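Evolving a Bus Timetable, One Bad Generation at a Time

The first timetable the program produced for Kocabaş was a disaster. Buses left the ferry wharf before the ferry came in, and two routes had no evening service at all. The second was slightly less awful. By generation 300 it had found a way to link the school run with the hospital loop that the town's planners had never tried, and I was hooked.

The program is called Feseo, and it's built on one of the loveliest ideas in computing: breed your answers. You start with a crowd of random timetables, score each one, throw out the worst and let the rest swap pieces. A small dose of mutation keeps things lively. Then you do it again, and again, until the scores stop climbing or you need your computer back.

Kocabaş turned out to be a marvellous test bed. It has 662 scheduled departures, 40 drivers and one very narrow bridge, and every one of those is a constraint that bites. Shift a departure by three minutes and a driver loses a meal break on the far side of town.

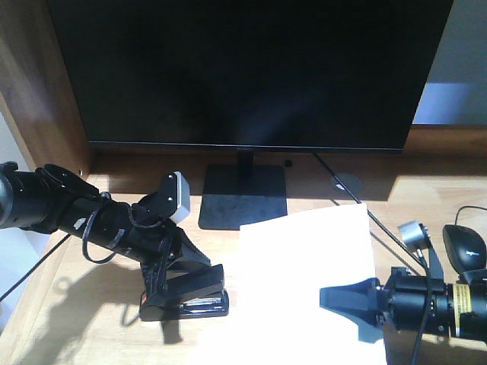
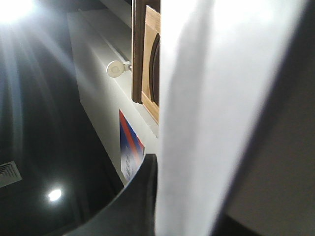
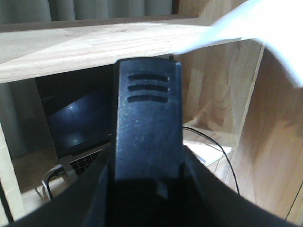
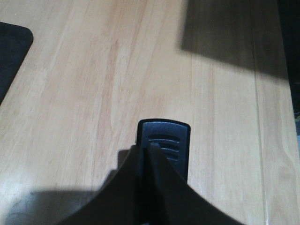
GROSTACH, December

The scoring is where all the personality lives. Ask for the shortest average wait and Feseo will cheerfully starve the outer suburbs, where few people board. Ask for perfect fairness and you get half-empty buses crawling past each other at 10 pm. The version I like best penalises the longest wait on each route, then looks at fuel as a tiebreaker. It's a tiny change in the code, and the timetables that come out have a completely different flavour!

Crossover was the other headache. Cutting two timetables in half and gluing them together mostly gives you buses that vanish mid-route. Feseo borrows a trick from Hisard, an older program for rostering ferry crews, and swaps whole vehicle-days instead. Every child is at least drivable - maybe not sensible, but drivable.

The longest run so far went for 3,165 generations. Most of the improvement came early, as it usually does, followed by a long plateau and then one gorgeous drop near the end when a mutation moved a single layover to the other side of the bridge. I've replayed that stretch of the log more often than I'd care to admit.

Next up is the summer timetable, with beach services and a Saturday market that closes the main street until 2 pm. The fitness function already has a new term for it, and the first generation is every bit as terrible as I'd hoped.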